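The bus from Wakberg to Brevau takes 52 minutes if the bridge is open. In April the bridge is often closed, because of the river, and then the driver turns off the engine and everybody waits. I had a cake on my knees. It was for my grandmother's old neighbour, whom I had not seen for many years, and I did not know if she would remember me.

I remembered her very well. She had a kitchen with a green door, and she let me stir things. At home I was not allowed to stir anything.

The driver stood up and said that the water was still rising at Trinov and that we should be patient. A man behind me laughed and opened a bag of nuts. He offered me some over the seat. I said no, and then I was sorry, and when he offered again I took two.

"Is it a birthday?" he asked, looking at the box.

"No," I said. "It is only a visit."

"With a cake like this, it will be a birthday anyway."
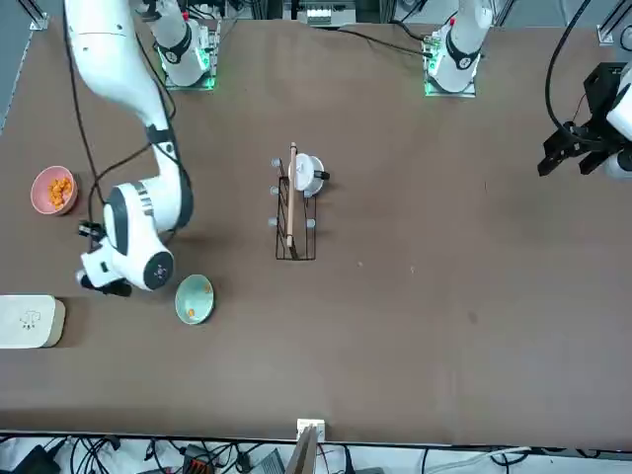 *A pink bowl and a teal bowl on a brown tabletop.*

It was after four o'clock when we crossed. The water was brown and fast, and so near the road that the children came to our side of the bus to look. The man with the nuts got off at the first stop and lifted his hat to me from the pavement.

Her street was longer than I had kept it in my head. I passed the bakery, which was now a shop for telephones, and I walked nearly 100 steps too far before I understood that the green door had been painted blue. I stood in front of it with my box. Inside, a radio was playing, and somebody was singing with it, a little behind the music.

I rang. The singing stopped.

She was much smaller. She looked first at the cake, then at my shoes, and only at the end at my face.

"You are late," she said. "The bridge?"

"The bridge," I said.

She took the box out of my hands and went back along the corridor without asking my name. I closed the door behind me and followed her. On the stove something was cooking, and she gave me the spoon.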